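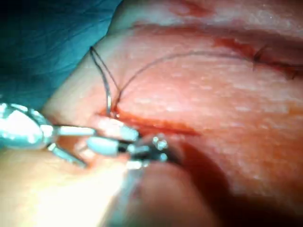

I've been selling the Tromis curved needle with thread attached for two years now, and it's still the one I reach for when someone asks me what to start with. The big reason is the thread color! Pale threads drive me nuts once there's any blood on the field, and dark stands out. Look how easily you can follow the loop coming up off the needle, then the long strand going over to the knot with its short tails. I like to leave my tails a bit longer than that, but I'm fussy (and slow).

The needle comes with the thread already attached, so no threading and no bulky bit at the back to drag through. It's a plain curved needle, silver, nice and shiny. Some people ask me for a matte finish. I did try one from Lò last December and sent the whole lot back, because I kept losing track of the point. With a bright needle you get that little flash of light and you know where the tip has gone.

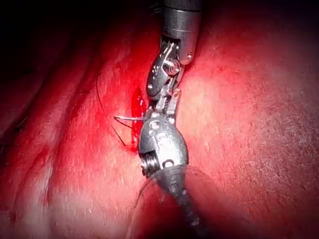

What's in the box

Tromis curved needle with dark thread, individually sealed, 11 to a box
One fold-out card with knot diagrams
Item no. 265

You'll need your own needle holder, and a second instrument for the other side of the wound. Jaws with some texture on the inside are worth having, smooth ones let the needle roll on me. Drapes are sold separately.

How it handles

The thread is fine, so go easy pulling it through. I let it lie in a wide arc off to one side and take up the slack slowly. If you're used to something thicker it'll feel like nothing at all for the first few stitches, and then you get to like it.
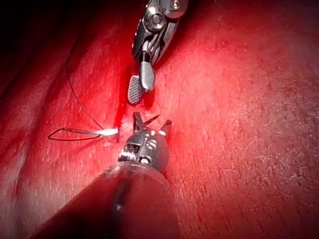 Photo: Kudgate

Laying the needle down flat between stitches is fine, just keep an eye on which way the point is facing before you open your jaws over it and pick it up again. Grab it back from the tip, on the body of the curve. I've bent more than one by being greedy and going for the very end (my fault, I can't blame Tromis for that).

Boxes ship from our Bemholm store. Unopened ones can come back, opened ones can't, sorry!

Related items
Bemholm needle holder, textured jaws
Blue-green drapes, pack of 2
Knot diagram card, spare

Shares: 11 | Comments: 2

Contact | © Kudgate | Back to top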